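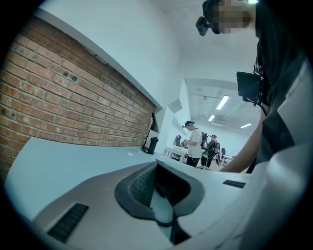
The desk by the brick wall.

THE PROKARI

My aunt left me a snow shovel. I should say up front that I live on the second floor of a building with a plow contract, and I'd told her that more than once.

It came in a long cardboard tube with my name on it in her handwriting. Cinzia Carbone had beautiful handwriting and terrible aim with a gift. One year she gave me a canoe paddle. Just the one, no canoe.

The shovel was a Prokari, the old model with the ash shaft and the steel blade, and if you grew up in Kakmont you know what that means. They made them down by the river until the factory closed, and people there talk about them the way other people talk about guitars. I have seen two grown men at a yard sale stop speaking over one. My uncle Sosa (his last name, everybody called him that, even my aunt) claimed you could cut a block of snow with a Prokari and lay it on a table like cake.

Anyway, I leaned it in the corner of the office and forgot about it until December.
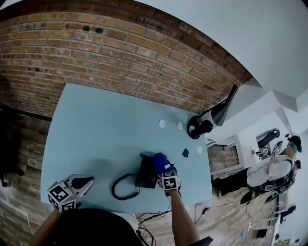

THE PHONE CALL

I was at work when the phone rang, close to five, already dark out. It was the man who'd bought my aunt's house. I'd met him exactly once, at the closing, and he'd worn a tie with ducks on it.

"I'm sorry to bother you," he said. "Do you know how your aunt got to the shed?"

"She walked," I said.

"No, I mean now. In this."

Kakmont had gotten 27 inches since the night before, and it was still coming down. His oil tank was fine, his lights were fine, but the generator was in the shed and the radio was saying the lines might go. He'd been out there with a plastic scoop from the hardware store and the handle had snapped off in his hands. He told me this very quietly, like he was confessing to something.

I told him she used to dig a trench along the fence, because the wind kept that side low. Then I heard myself say I'd be there in the morning. I don't know why I said it. I barely knew him! But I was looking right at that cardboard tube, which I'd never thrown out, and my mouth just kept going.

So I drove up. It's 157 miles and I did the last stretch behind a county plow at the speed of a parade, with the shovel riding in the passenger seat because it wouldn't fit anywhere else. I put the seat belt on it. I stopped for coffee at the Nevideo, the truck stop with the orange roof, and the woman at the register looked out the window and said, "Is that a Prokari?"

"It was my aunt's," I said.

"Steel blade?"

"Steel blade."

She gave me the coffee for free.

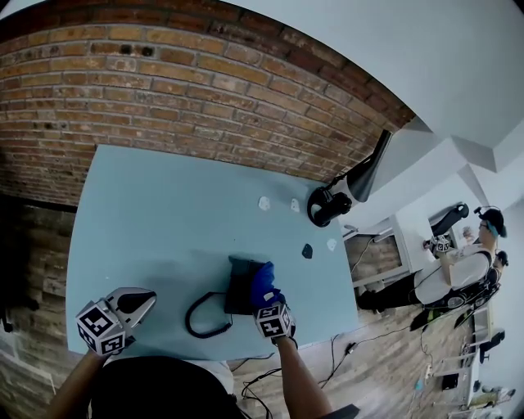 By the time I pulled up, the street had been plowed and the driveway had a wall across the end of it as high as my chest. The duck tie man was on the porch in a ski jacket that still had a lift ticket on the zipper. He waved with both arms, as if I might miss the house I'd spent every winter break in until I was 16.

I'd like to tell you I was good at it. I was awful for the first ten minutes. I scooped too much, I threw into the wind, I got a face full of it and said a word my aunt would have pretended not to hear. Then I remembered her standing at the kitchen door in her robe, hollering at me to use my knees and take less, take less, who are you trying to impress? So I took less. The blade went in with that sound – I'd forgotten the sound, sort of a long squeak and then a thump – and a square block came up, clean on all four sides. I wanted to show it to somebody. I threw it over the fence.

We traded off. He was better than me, it pains me to say, once he got the hang of it. We found the fence, we found the low side, and sometime after noon we hit the shed door with the tip of the blade.

Inside the door, at eye level, she'd kept a tally in pencil. One mark for every time she'd dug her way out there. He had left it alone when he repainted the rest, and he stood there kicking snow off his boots while I counted. There were 49.

"Go ahead," he said, and handed me a pencil off the shelf.

I made the mark. Then I gave him the pencil and told him to make one too, seeing as he'd done more than half of it, and we argued about whether that was cheating until our feet got cold and we went in for soup.

The lights never did go out. I left the shovel in the shed, hung on her nail, and I've been up 2 times since to use it.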